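Section 5. Checking a kitchen scale before you trust it
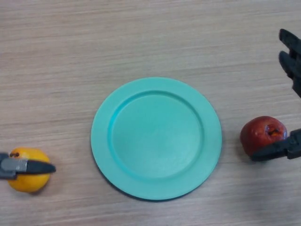
Text by Michalis Psarras
Checked by Hậu Quách, Grustport workshop

The box for the Sketby scale says it is "ready to weigh." I would hold off on that. Most bad readings I see come from the first few minutes of use, and the leaflet spends one line on them.

1. Put the scale on a hard, level surface. A cutting board with a towel under it will not do, whatever the video says.

2. Fit the batteries and let the display settle. If it shows a number other than 0 with nothing on top, press TARE once and wait.

3. Set the 100 g test weight in the middle of the platform. Write down the reading.

4. Move the weight to each corner in turn. The readings should match the first one. The seller calls a small drift normal. I call it a reason to send the scale back.

5. Repeat with 400 g.

Note: "Auto-calibrate" in the menu only resets the zero. It does not correct a scale that reads heavy.

6. Put your plate or bowl on the platform, press TARE, then add food. Light plastic dishes are fine. A wide plate can hide the display, so look before you pour.

Caution: Tare uses up part of the scale's total range. A heavy dish leaves you less room for food, and going over the limit can damage the sensor.

The Coltberg model has the same menu with the TARE and UNIT buttons swapped. Its "lab accuracy" claim comes with no test report that I could find. Run steps 3 to 5 on it too, and again whenever you change the batteries.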